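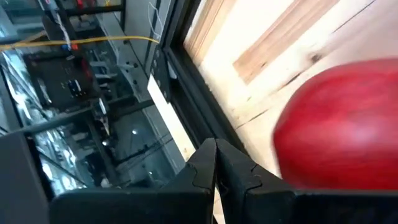
MEDCOMBE FOOD & HOME DESK

Home Recipes Pantry Subscribe

Fruit keeps longer when you can see it. At Medcombe we've given up the deep bowl, where the bottom layer bruised within five days.

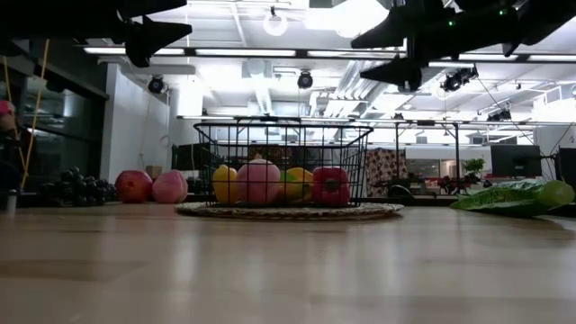

Peppers don't need the fridge if you'll eat them soon. They want air and a bit of room. A wire basket on a woven mat does the job, with the peppers in a single row and the grapes kept out to one side. Wash everything just before eating.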